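Caring for Small Clothes
Handout 5: Folding and putting away
Notes to go with the session, by Huguette Millet

Hello again, and thank you for all the bibs and vests you brought in last time. I've typed these notes up from what I said on the day, plus the bits I forgot to say and remembered on the bus home (there are always some). Please read them before you come to the next session, and do have a go at the exercise at the end, even if you only manage it once.

A word about where we are in the course. Handouts 1 to 4 were sorting, stains, washing and drying, and if you missed any of them Clotilde Chevalier has spares in the grey tray by the door at Tindham. From now on we're working with clean, dry clothes. If a piece is even slightly damp at the seams, hang it up again. I've opened too many drawers in February and got that smell.

Why bother folding baby clothes?

Yu-na Oh asked me this and I thought it was a fair question. Her view was that a baby is sick on everything by lunchtime, so why not tip the lot in a basket? And plenty of families do, and their children are perfectly happy. But most of you are going to work in nurseries or in the hire-and-return trade, where the person who folds a thing isn't the person who puts it on the child. Somebody has to open that drawer with one hand while the other hand is on a wriggling baby, and find the right size first time. That's who you're folding for.

Flat first

Whatever the garment, start by getting it flat. I mean properly flat, on a table, with nothing else on it that you'll need to move. Beds are too soft and your knees are worse. Put the neck away from you and the hem or legs towards you, and keep to that way round every single time, even if you're left-handed. Benoît Chauvin does it the other way up and he's very quick, but he's been doing it his way since before I met him and I've given up arguing – you haven't got that excuse.

Smooth from the middle outwards with the side of your hand. Don't pull at the edges. Jersey stretches when you tug it and then one side is longer than the other and you'll blame your folding. Frills and ruffled edges you can leave alone, just pat them so they aren't doubled under.

Find the sleeves. This sounds silly until you've done a pile of newborn things, when one sleeve is always up inside itself. Fish it out with a finger before you fold anything.

The basic fold

For vests, little tops and one-piece suits with short legs:

Bring one side in to the middle, sleeve and all, and lay the sleeve straight down along the body.
Do the same with the other side. The two edges should meet or just overlap.
Fold any legs or flaps up so that the bottom makes a straight line.
Now fold from the bottom to the neck, once for a small size, twice for a bigger one.
Turn it over so the neckline is tucked away and the print is on top.

You should end up with a packet about as wide as your hand. If it flops open, the first two folds weren't even. Shake it out and begin again, it takes no time at all once you've stopped being cross with it.

Poppers: I like them done up for storage if there are only 2 or 3, and left open if there's a whole row. Gheorghița Bălan does up every one. We've agreed to differ, and in the assessment either will pass.

Bright trims and pale bodies

Quite a few of you picked pieces with strong colours set against white, and you wanted to know if they can be kept together. Folded dry, yes. My only worry is a piece that has never been washed before, because then I don't trust the orange or the red until I've seen it come out of a warm wash. Put a new one on its own shelf until then. The nice thing about a contrasting trim is that it shows you where your edges are, so they're lovely to practise with. I'd choose one over plain white any day!

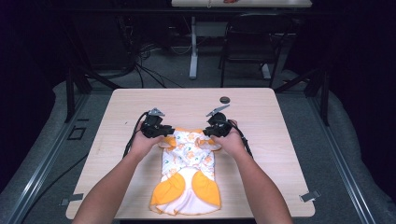
Page 5

The little white one with the orange trim is a good shape to think about. It's laid lengthwise with the neck end furthest off, and the two big orange panels at the bottom spread out to either side, wider than you'd want in a drawer. So those come in early. I'd do the sides, then check the panels haven't crept out again, and only then fold up towards the neck. A scattered print like that is forgiving too, as there's no stripe to give you away.

Putting away

Stand the packets on their edges, print upwards, smallest size at the left. Leave enough room to get two fingers in. A drawer that's crammed gets pulled about, and all your nice work goes in a morning.

To do before next time

Fold the same garment every day until we meet, and bring it with you, folded, in your bag. I want to see how it travels. Bring one awkward thing as well (a hooded towel, dungarees, whatever has beaten you) and we'll work it out on the big table. Spare handouts are in the tray, and please put your cups back in the kitchen.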